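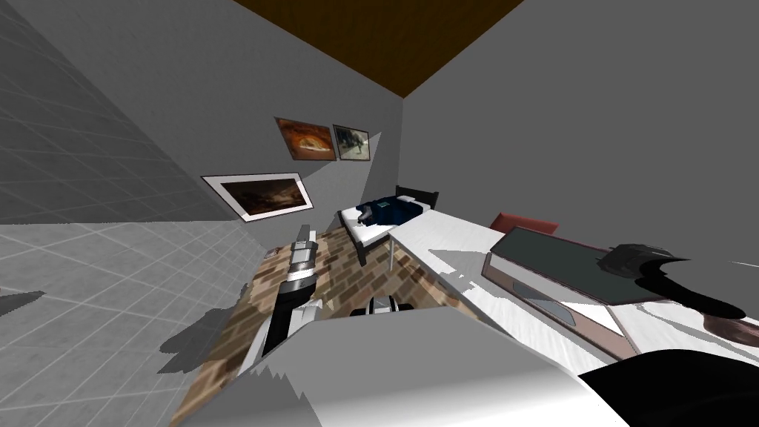
# Dendix open house, December 7, 2024

Oston is 90 minutes from my door if the bridge is open, and the bridge was open, so I had no excuse. Dendix had been mailing me about this open house since the summer. The subject line each time was some version of "chores, solved." I have been going to these for years and I own a dishwasher, a dryer and a broom. Of the three, the broom has improved the least.

Admission was free, parking was 25 dollars. Coffee was in the lobby, along with a stack of brochures with a smiling family on the front and no robot anywhere in it.

## The bedroom

Most of the first hour went to simulation. Dendix trains its two-armed machine in rendered rooms before it gets near a real one, and the bedroom is the one they like to show: a bed with a navy blanket bunched up toward the headboard, pictures on the wall, a long white table, a black gripper reaching in over a dark slab on top of something like a laptop or a tray. Tile in one part of the room, parquet in another. I've stayed in rentals decorated like that.

The presenter was Colleen Arsenault, and I'll say for her that she took every question and didn't hide behind the slides. I asked about the blanket. Does the robot make the bed? No, she said, the bed is there so the room is a room. Cloth is expensive to simulate well and they are working up to it. The tasks they run in the bedroom are on the table, with rigid things.

Fair enough, but look around your own bedroom and tell me what the chore is. Mine is the blanket, then the laundry, then whatever has rolled under the bed. A hard flat object on a clear white table is the one part of the room I already had under control.

She gave a number I wrote down. Dendix has 264 rendered rooms in rotation, and a policy has to pass in all of them before it is tried on hardware. A man behind me asked what happens when it is tried on hardware. "It gets slower," she said, and people laughed, and she didn't.

## The shop floor

After that we were walked across the lot to the Sriwong building, where the shop-floor version is being tested. Sriwong packs faucet parts. One station has a Tirkisau arm putting bagged washers into cartons – the sort of job people have been promising to automate since I was in school.

It did the job. I stood at the rope and timed it on my phone, 25 cartons, and it fumbled two of them. Each time a woman in a blue smock leaned in, straightened the bag and pressed a button. She had clearly done it before. I asked her how many she packs in a shift by hand and she said 750 on a decent day. The arm's figure was not on the poster. I asked for it twice and was told it would be in the follow-up email.

I don't count this as a failure. A station that needs a person standing beside it is still a station that runs, and for heavy cartons I can see the sense. These weren't heavy cartons.

## Questions from the floor

Somebody wanted to know about dishes. Not yet. Somebody wanted to know about pets, and there was a long answer about sensors that I lost track of. A price for the home machine was not given. A date was not given either, though the brochure says "soon" on page two and again on the back.

The most useful answer came when I asked Arsenault what she would trust it with at her own house today, no engineer present. She thought about it and said clearing a desk, if nothing on the desk mattered. I would have put that on the brochure.

## Getting there

Take the second Oston exit, the first one leaves you on the wrong side of the rail yard. The lot fills early. There is a decent sandwich place next to Sriwong but it closes at two. The next open house is supposed to be in the spring and they say there will be a towel. I'll go if they fold it.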